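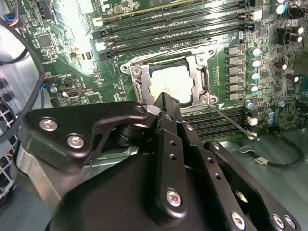
A linkage gripper over the processor socket of a server board, seen from the wrist camera.

Grippers at the socket: a bench comparison for board-level disassembly

11 May 2023

Taking a server apart by hand is slow work, and most of the time goes into a small set of repeated motions: open a lever, release a latch, lift a part, put it down without bending anything. Skurnard, which recovers boards and components from retired machines, wants a robot arm to do those motions on a mixed stream of hardware. The arm is already chosen. The gripper is not, and a trial at the company's workshop set out to narrow the field.

Two designs made it to the final round. The Wilta is a linkage gripper, with fingers driven through black bar links and pivot pins. The Lungu is a parallel-jaw unit with flat steel fingers on a linear slide. Both were mounted on the same arm, run from the same Casis controller and fitted with a small camera at the wrist. Cycle speed was held equal, and neither gripper had force sensing at the fingertip. Grip force was estimated from motor current.

The test piece was a motherboard still mounted in its metal chassis, with the cables left in. A bare board on a flat fixture would have been easier to run, but it would have hidden the problem that decides most of these jobs, namely access. A processor socket sits between banks of memory slots, and the slot latches stand on either side of the approach path. Inductors and capacitors take up the ground to the right. A gripper that needs wide clearance to open its jaws has few places to go.

Each gripper ran 600 attempts, split evenly across four tasks: locating the socket, touching the end of the retention lever, touching a memory latch, and closing on the edges of a dummy processor lid. An attempt counted as failed if the fingertip missed its target or if any other part of the gripper touched the board.

The Lungu was the more accurate of the pair. Its jaws travel in a straight line, so the tip stays at the same height through the whole stroke and the controller has little to correct. On the lid task it was clearly better. Its weak point was width. The slide housing is broad and sits close to the work, and most of its failures were housing contacts near the upper ends of the latches.

The Wilta had the opposite profile. Its links are narrow toward the tip, and the housing stays farther back, so it could reach between the memory banks from a shallow angle. The cost is that the fingertip moves along an arc. As the finger closes, the tip drops or rises by as much as 2 mm, depending on the starting width. The Casis controller can compensate by moving the arm while the finger moves, but the correction table has to be measured for each set of fingertips.

Of the failed attempts logged for the Wilta, 51 came before that table was loaded. Those runs were kept in the results. A shop that swaps fingertips often will see the same thing, and should plan time for the measurement.

Vision caused trouble for both. A polished heat spreader returns the overhead light straight into the lens, and the markings wash out. The locating routine first looked for the bright rectangle of the lid, and its estimate shifted whenever the glare did. Matching on the socket frame and its screw heads gave steadier results. Dimming the overhead lamp helped as well, although dark latches then became harder to separate from dark slots.

The wrist view has a second limit. With the Wilta, the links cover much of the lower memory bank when the finger is over the socket, and a blocky fingertip hides the exact point of contact. The Lungu hides less at the center but more at the sides. A second camera on a fixed post would solve this for either gripper - at the price of another calibration and another cable.

Cables remain open. Loose leads inside a chassis do not sit in the same place from one unit to the next, and neither gripper was tested on moving them. Skurnard plans to repeat the series in July with slimmer fingertips on the Lungu, a fixed second camera, and cable clearing added as a fifth task. Until then the Wilta stays on the arm for lever and latch work, and processor lifting remains a manual station.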